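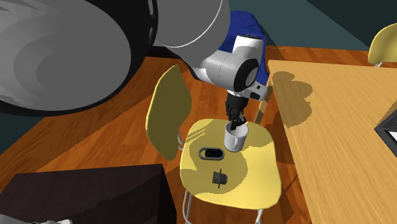

Residence Diary, Skoscombe House
Entry for October, evening

The Lacerda papers were moved today from the lower store to the reading room on the second floor. The transfer began at 8:30 in the morning and was complete shortly after 4. The collection now stands at 298 boxes, which agrees with the register drawn up at the time of the gift. I signed the register on behalf of the House, and Caoimhe Mulligan signed for the Trandergate Library, whose loan of shelving has made the new arrangement possible.

Conditions in the lower store had been a concern through the summer. Readings taken at the north wall were higher than the House considers acceptable for paper, and the older letter books had begun to show a slight wave along the fore-edge. No mold was found on inspection. The affected volumes have been laid flat under light boards and will be looked at again before the end of the month.

During the move we opened box 25, whose label had come away. It holds the household accounts from the Drellolton years, long believed to have stayed with the family. The accounts are in two hands. The first is plainly that of the elder Lacerda, whose sevens are crossed and whose sums are never corrected. The second is smaller and more hurried, and I do not recognize it. Entries run to coal, lamp oil, a new gate, the piano tuner, and a great deal of seed. There is a payment of 1044 with no description against it, larger than anything else in the book, and the page facing it has been left blank. I have made a note for the cataloger and have gone no further, as the listing is not my responsibility.

Miss Mulligan and I took lunch in the office and went over the terms of access for the winter. It was agreed that readers will apply in writing, that pencils only will be permitted, and that no more than 2 boxes will be issued to any reader at one time. She asked that the House consider opening the room on one evening each week. I replied that the matter would be raised with the Director, and that heating costs would have to be considered. My own view is favorable. A good many of those who write to us are employed during the day and cannot reasonably be expected to travel to Skoscombe for a morning.

The afternoon was given over to the map drawers. Three runners are stiff and one handle is missing. The large estate plan of Drellolton does not fit any drawer without folding, and I have declined to have it folded. It remains on top of the cabinet between sheets of clean tissue until a wider drawer can be found. The room was swept and the blinds lowered before we left.

I record that I was more tired at the close of the day than the work should explain. The stairs are steep and I am no longer quick on them. It was, however, a satisfaction to see the whole collection on its shelves in numbered order for the first time since I came to the House.

Outstanding: a new label for box 25; a reply to the Director concerning the blinds; the return of the borrowed hand truck to Trandergate; tissue to be reordered. Rain began at 6 and has continued. The gutter over the east door is running clear.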